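January
By Siebe Boersma

The first thing Lucimara Pimentel does with a ring is to put it on a small scale and write down the number. The customer is not asked what he paid for it. "He will tell me anyway," she says, "but later, when we both know the weight."

Her company, Coutinho, buys old jewelry from private people and sells it again, mostly to dealers. It has one shop and a counter with two chairs, and for many years this was the whole business. Now more than half of the pieces arrive by post, in padded envelopes, from people she will never meet.

I spent a morning there because I had inherited a brooch and did not know what to do with it. It belonged to my grandmother's aunt, and on the back somebody had scratched a year, 1861. In my family we always believed that it was worth a lot of money. Mrs. Pimentel looked at it through her glass for a long time. The pin was newer than the rest, she said, and one stone had been changed for a piece of glass. The gold was good.

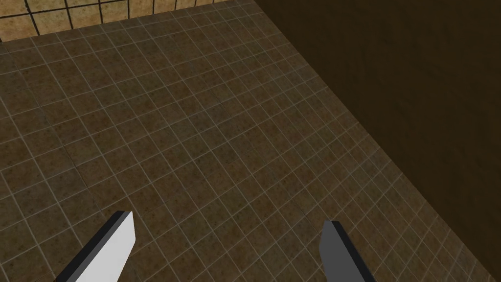 Two gripper fingers over a tiled floor, in a computer rendering.

Her offer was $336. I had hoped for more, of course, and I said that I would think about it. She wrote the offer on a card and told me that it stays valid for 28 days. After this time the gold price may be different and she has to calculate again.

Iolanda Cordeiro, who values estates and has no share in the shop, explained to me why such offers feel low. A buyer pays for the metal and for stones that can be sold again. The work of the goldsmith, the box and the name of the store are usually lost on the day of purchase. "People compare the offer with the insurance paper," she said. "But the insurance paper tells what a new one would cost. It is a different question."

She advises to ask at least 4 buyers, and to ask each of them the same things: who pays the postage, who pays the insurance during the trip, and how the piece comes back if you refuse.

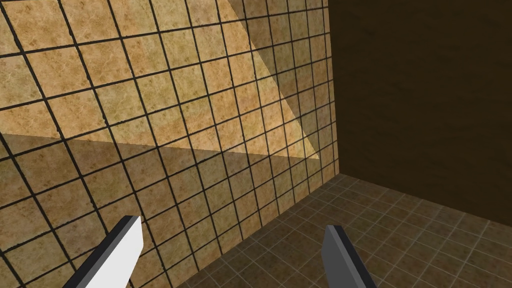 The last point is where most complaints begin. Myfanwy Beddoe sent a bracelet to a buyer in another state and refused the price. She then waited seven weeks for its return – the company wanted a fee first, and the fee was written on the second page of the form. She had read only the first one. The bracelet came back in good condition, and she wears it now more often than before.

At Coutinho the return is free, but the envelope must be signed for. Mrs. Pimentel also takes a photograph of each piece at the moment when the envelope is opened, and sends it to the owner the same day.

My brooch is still in my desk. The card lies next to it, with nine days left.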